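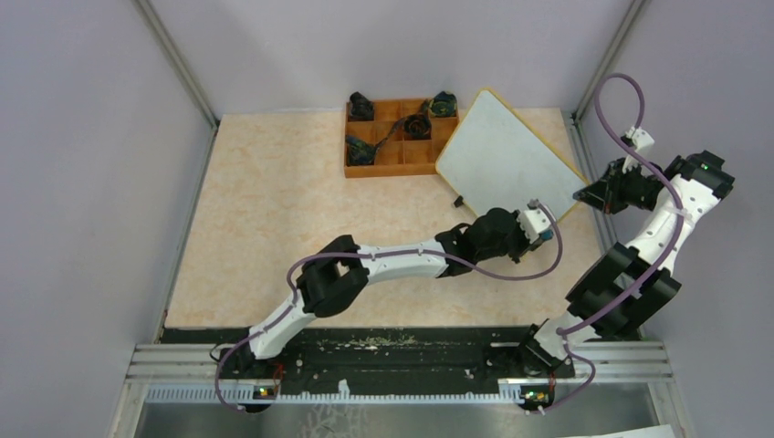
Ok so I have to write Kazimiera Szewczyk's bio for the retirement program and the department gave me 100 words. 100! For a woman who basically set up the infant lab at Domstead out of a storage room. Going to dump everything that won't fit in here instead. Starting with the sorting task, becuase everybody who came through the lab knows it. Picture a wooden tray like this one, divided up into little square compartments, and a toddler deciding what goes where. Cup-ish thing in one square. Strap flopped over some others. Kazimiera never corrected a single kid. "It's their tray."

The official version goes: born in Lindutik, bachelor's in psychology, doctorate in developmental, joined the faculty, published, retired. Fine. True. Tells you nothing.

Lindutik first. Tiny. One school, one rink, grain elevator. Her dad fixed boilers and her mum looked after other people's kids in the front room. She says she learned to take notes on toddlers at that kitchen table, in the margins of the flyer from the co-op. I believe it. Her handwriting still looks like it's trying to fit in a margin

She didn't start in psych. Started in French. Lasted one year, by her own account was "fluent in apologizing". Took intro psych to fill a hole in the timetable and the prof was Valentin Caron, who most of you won't know - he never published much - but he let undergrads sit in on the baby studies if they'd wash the toys after.

So she washed toys. For two winters. That's the origin story, folks.

Caron is also why she did the master's. He'd filled in half the application before he asked her. She was annoyed about that for a long time, still is a bit I think.

Thing the bio always gets wrong: she did NOT go straight to the doctorate. There's a gap. The old department page skips it and so does the draft I was sent. She went home and worked as a speech aide, driving between farm schools in her dad's car. Kids who didn't talk, kids who talked only to the dog, etc.

She'll tell you that's where the actual research question came from. Why does a two year old who won't say "spoon" still put the spoon with the spoons, every time. Twenty seconds of silence and then the right pile.

Doctorate took her longer than the programme wanted. Had a baby in the middle. Her supervisor suggested a leave, she suggested a crib in the office. There was a crib in the office.

Her daughter has been a pilot participant in more studies than anyone alive. She's an accountant now. Sorts things for a living, make of that what you will

Domstead hired her on a one-year contract. Then another one. The lab was a storage room on the Ayala Street side, no window, the heat either off or roasting. Parents sat in the hallway on chairs borrowed from the chapel.

Halyna Stetsiuk was her first grad student and has the best stories, most of which she's made me promise not to post. I'll say only that a goat was once enrolled as a sibling.

(The goat did not participate. It was on the form.)

Ok, Prelluvgate. People keep asking me what the name means and the answer is nothing, it's two street names and a gate mashed together from where the first families lived. It was the long study. 527 families, followed from before the first birthday until the kids finished school.

I know some of you came up in labs where "longitudinal" means you emailed them again in November. This was house visits. Snow tires. Kazimiera went on a lot of them herself, way past the point where she had people for that.

She sent birthday cards. Every kid, every year. By hand at first, then typed labels but she still signed them all. A reviewer once asked how retention was so high and she wrote back one word, "stamps", and Radymyr Polishchuk had to talk her into adding a paragraph.

Radymyr ran the data side btw and belongs in this bio more than half the things in it. He's the one who moved the early records off paper. She didn't trust the computer and kept the paper as well. Then the flood in the basement. Guess which copy survived - the paper, upstairs, in her filing cabinet. She has never let him forget it and he's never stopped bringing it up himself either

What did the study find, someone asked. Short version (I'm not going to do it justice, go read her): how a toddler sorts isn't a ladder they climb. They go back and forth. A kid might group by colour one day and by "things grandma has" the next, and the switching itself was the interesting bit. Before that a lot of people scored the switching as error.

She hated the word error on a score sheet. Had us write "other". There's a whole generation of us who write "other".

Teaching. She taught the big first year section for nearly 20 years when she could have got out of it. No slides until late, chalk, then a marker she'd forget she was holding. Always ended on time, mid-sentence if needed, and picked up the sentence next class. People came back just to hear the end of it I swear

She failed me on my first lit review. Should be in here somewhere. Wrote "you have read these. what do you think?" on the last page and nothing else. I was furious. I've since written the same thing on a lot of last pages, sorry to those students

Things she's fussy about, in no order: tea before coffee, parking for parents right by the door, thank you notes within the week, "kids" not "subjects", never ever scheduling a baby at nap time and then complaining about the data.

Things she is not fussy about: titles. Her door said K. SZEWCZYK with the Z peeling off. Facilities offered to replace it when she made full professor and she said the babies couldn't read it anyway.

Orest Kobzar is taking over the lab space. He's good, he's nice to the parents, he asked her which cupboard the cups live in before he asked about the budget. She told me that like it was a reference letter.

He's also keeping the hallway chairs. Chapel has apparently given up on them

Awards, ok, fine, I do have to mention awards. There's a teaching one and a couple of research ones. I asked her which to list and she said "the one with the nice dinner." Have asked Halyna which one had the nice dinner. Waiting.

Hobbies. Every bio ends with hobbies. She gave me: curling (badly), rye bread (well), and "sitting". I'm putting all of it in. Department can cut it if they're brave.

Someone in the replies wants to know her age. Not telling. She did say it's been 51 years since she washed her first toy in Caron's sink, so you can do your own math.

Draft as it stands, 7/29/18, kitchen table, way over the limit:

"Kazimiera Szewczyk was raised in Lindutik, where she learned to watch small children carefully. After working as a speech aide in rural schools she completed her doctorate and joined Domstead, where she founded the infant lab and led the Prelluvgate study. She's known for her work on how toddlers sort the world and for signing a great many birthday cards. She curls, bakes rye and intends to sit."

Ok maybe not over the limit. Read it out to my partner, who said it needs the crib. It does need the crib.

Where do I put the crib. After "doctorate"? "completed her doctorate beside a crib"? Sounds like she was assembling it

Going with "completed her doctorate with a crib in the office". Sent to Radymyr for checking, he's already replied that founded should be "started" as she doesn't like founded. He's right, changed it.

If you were a Prelluvgate kid or a parent of one and want to add a line for the card, message me. It's being passed around at the dinner so keep it short-ish. And spell her name right please, she does notice

Halyna says it was the teaching one. The dinner. There was trout.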